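Quick one this time, I'm typing between trays.

Olivares is closing the lunch counter at the end of the month. Yes, the one with the lentil soup. Soledad Durán has cooked there since before I had kids and she wants her mornings back. Fair enough. Last I asked, the soup was still going, so go now, go early – it's usually gone by one.

I also promised you my bread notes. Tried the overnight dough again, 70 percent water this round, and it's finally behaving. Long rest in the fridge, hot pot, lid off for the last ten minutes. Crust good. Middle a bit gummy becuase I cut it too soon, as always.

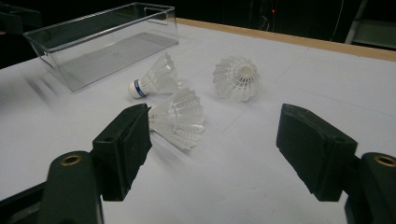 Zahira Pillai wrote in to say 70 is too wet for most flour you get around here, and she'd start lower and add water by the spoonful until the dough stops fighting back. She also puts a little rye in hers. Trying that next.

Supper club at Murholm is on for 29/09/2026. Long table, about 70 seats, Ulises Escobar on the grill. Lamb, charred leeks, some kind of plum thing he wont tell me about. Bring your own wine. Vegetarians, reply to this email so he knows.

More soon – oven's beeping.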